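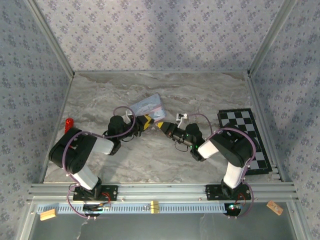
Gustum Automation Users Group – Gripper and Camera Subgroup

Visit report: Volodden open lab, Vevarport
August 28, 2022

Volodden opens its bench area to outside users twice a year. The February session covered controllers only. This one was given over to end effectors and wrist cameras, which is what our subgroup had asked for. We had 100 minutes on the two-arm cell.

The cell is a benchtop enclosure with papered walls and a marble-patterned top. Both arms are fixed to one aluminium profile along the front edge and reach inward, so the working area is the strip where the two grippers meet. A checkerboard stays on the right side of the table for camera calibration. The lab calls the whole set-up Kong, after the first control script written for it.

We compared two sets of fingertips on the same drive. The short set is stiffer and closes with less play. The long set reaches under a thin edge more easily but flexes when the load is off centre. For flat items we preferred the long set, at reduced closing force. Over the session we logged 178 closing cycles across both arms, with 19 marked as poor grips. Most of the poor ones came from approaching a lid edge at too shallow an angle.

Wrist cameras took up the second half. The question was whether the wrist view alone is enough to line up on a printed surface, or whether the fixed camera has to stay in the loop.

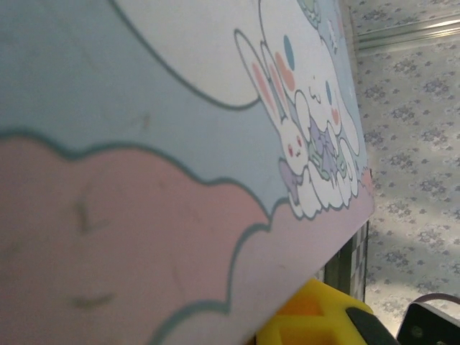 At close range the printed outlines gave the tracker plenty to hold on to, but the plain coloured areas between them gave it very little. Focus was the other limit. A surface at a steep tilt is never sharp from one side to the other, and the software has no setting to weight the sharp part. We ended up using the fixed camera for the approach and the wrist camera for the last stretch, and would set it up that way again.

Cable routing deserves a note. The purple cables run in open loops over the elbows. This leaves plenty of slack for wrist rotation, but the loops can block the fixed camera's view of the table. Our own cell has the same fault. Clips along the forearm would help – the lab is open to trying them.
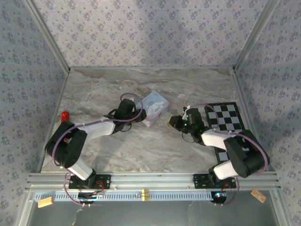
Both arms at the tin box, fixed camera view.

Items to follow up: drawings for the long fingertips, the calibration file format, and whether version 2 of the controller firmware will accept our force limits without a restart.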